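Tray meal setting

A tray meal setting is an arrangement of dishes and utensils for one person, laid out on or beside a serving tray so that the whole meal can be carried, eaten and cleared as a unit. It is found in homes, boarding houses, hospitals and small cafés, and it has long been a favorite way of feeding anyone who eats at a different hour from everybody else. The usual pieces are a tray, a bowl or plate, something to drink from, and whatever the food calls for in the way of spoons, forks or chopsticks.

The tray

Most trays meant for a single setting are rectangular, with softened corners and a lip around the outside. The lip matters more than people tend to think, for it keeps a sliding bowl from going over the side and holds in a small spill until a cloth can be found. Plain, pale colors are popular, often with a bit of lettering or a little drawing placed near a corner, where it can still be seen once the dishes are down. Animals are a great favorite for this, and many a child has been coaxed through a bowl of soup on the promise of finding the picture underneath!

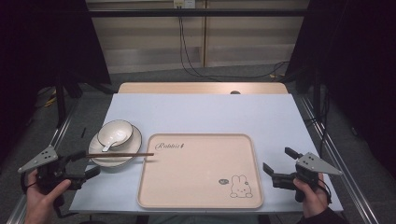 Tray with rabbit drawing, with bowl, plate, soup spoon and chopstick.

The Taltcombe boarding house, whose dining room ran on trays for several decades, kept a stock of 185 of them and stored them on edge in slatted racks. Its housekeeping notes, later gathered up by Candela Echevarría, ask that trays be wiped on both faces and never stacked while damp — advice that still holds for nearly every material they are made from.

Bowl, plate and spoon

A bowl of soup or rice porridge is commonly set on a plate a little wider than itself. The plate catches drips, gives the fingers something cooler to hold, and offers the spoon a place to rest between mouthfuls. The short, deep soup spoon used across much of East Asia is very often ceramic, and it may be left standing in the bowl with its handle leaning over the rim. A soup bowl for one person usually holds roughly 300 milliliters, though households differ a good deal on what counts as one person's soup.

Chopsticks are laid as a pair, either across the front of the setting or along the right-hand side, with the tips together. Where there is no rest for them, they may go along the edge of the plate or directly on the tray.

Cup and saucer

A drink may share the tray or stand just off it. Many people like the second way better when the tray has to be slid about, and it leaves more space for the food. The saucer does for the cup what the plate does for the bowl. White porcelain with a thin line of gold at the edge is a very old and well-loved pattern, and a gold-rimmed cup is normally matched with a saucer trimmed in the same way. Pieces like these are best washed by hand and kept out of the microwave, as the trim may contain metal.

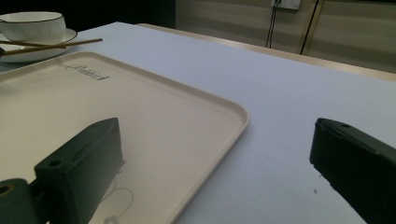 Latifa Tahiri has argued that the cup ought to be the last thing set down and the first thing taken away, whatever the rest of the meal is doing, for a full cup is what ruins a tray carried up a staircase. Other writers on the household put the bowl last, reasoning that tea keeps its heat better than soup does.

Clearing

Utensils are generally lifted first and the bowl and its plate after them, together if the bowl is empty. The bare tray is then wiped from the middle outward, with some extra care given to the inside of the rim, where crumbs like to gather.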